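## Battery test of the Nerker pocket charger

Subira Mfaume and Shahla Farahani

We tested the 3,000 mAh Nerker charger to see how much of its stated capacity reaches a phone. Each run started with the charger full and the phone at 4 percent. We logged current and voltage through a Datbridge USB meter and stopped when the charger shut itself off.

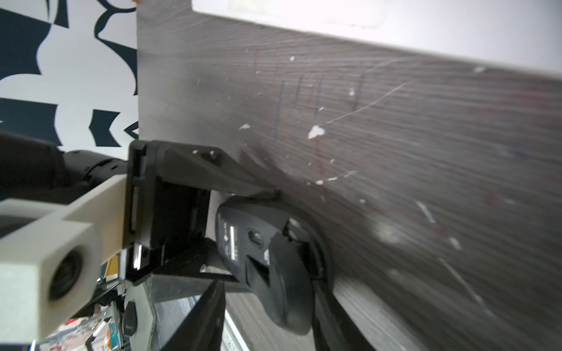 The first run took 105 minutes. Runs were done in the same room with the screen off, using the short cable from the box. We repeated the test with a Broltus cable – Shahla's own – and got a slightly longer time.

We had to throw out 2 runs in April. In both, the phone installed an update while charging and the log was useless. Airplane mode was on for every run after that.

Still to do: repeat with the screen on, and plot the voltage drop for the last part of each run.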